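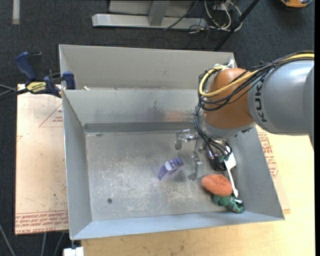

Unit 4: Metal Bins and Open Containers in the Workroom

Most small goods in a workroom spend more time in a bin than on a shelf, and the bin gets less attention than anything else in the building. This unit covers the open metal bin: its shape, its surface, how it wears, and how to keep it fit for loose items. Walls that flare outward, like those on the two grey bins, give a wider opening at the top than at the floor. Small items that land on a sloping wall tend to slide down toward the middle, where they are easier to reach. Straight-sided bins hold more for the same opening but collect small pieces in the corners.

Reading for this unit: the Stirater handout on sheet-metal containers, pages 2 to 9. Bring it to the workshop session.

4.1 Parts of the bin

We will use the same words all term. The floor is the flat bottom. The walls are the four sides, whether upright or flared. The rim is the top edge. The foot line is where a wall meets the floor. Students often say "edge" for both rim and foot line, and this causes trouble in the written reports, so please don't.

The rim matters for hands. A cut edge left raw will open a glove. A folded or rolled rim is safer and also stiffens the wall. Check by looking first, then with a gloved finger.

4.2 Reading the floor

A worn floor tells you something about use, but less than people think. Pale scratches mean the surface has been rubbed by something hard. They don't tell you when, or by what. Scuffing over the middle is common in bins that are emptied by hand or by scooping. For our purposes, sort marks into these groups:

Scratches: fine lines, no depth you can feel. Leave alone.
Gouges: you can feel them with a fingernail. Note the position on the sheet.
Spots: small and dark. Wipe with a damp cloth. If the spot stays, mark it as a stain or possible corrosion.
Smudges: usually on walls. Wipe and look again.

Don't write "rust" on the sheet until you have wiped the place and looked at it under the bench lamp. Last August we had a whole stack of bins from Betonberg set aside as rusted, and most of them had marker ink on them.

4.3 Contents and contrast

Clear and translucent items are hard to see against bare grey metal. Reflections from the walls make this worse, and a worn floor gives the eye a lot of pale lines to sort through. Strong colors help, even when the item is see-through. If you have a choice of bin for clear items, take one with a dull, dark floor.

Keep the number of loose items low while sorting. A group pushed up against one wall is harder to separate than the same group spread over the floor.

4.4 Cleaning

Empty the bin completely. Brush the foot line first, then the floor. Wipe walls from the rim down. Dry with a second cloth. Don't use steel wool on any bin, worn or new. The Nikis cleaner in the cupboard is fine for smudges but has to be rinsed off.

4.5 Stock figures for the exercise

The Çetinkaya store list gives 1,343 small items in open bins and 2,569 in closed boxes. One open bin holds 55 items at the working level. Work out how many open bins are needed, then how many more if the closed boxes are emptied into bins of the same size. Show the rounding.

Hand in the exercise with your inspection sheet. Sheets without a bin number will be returned.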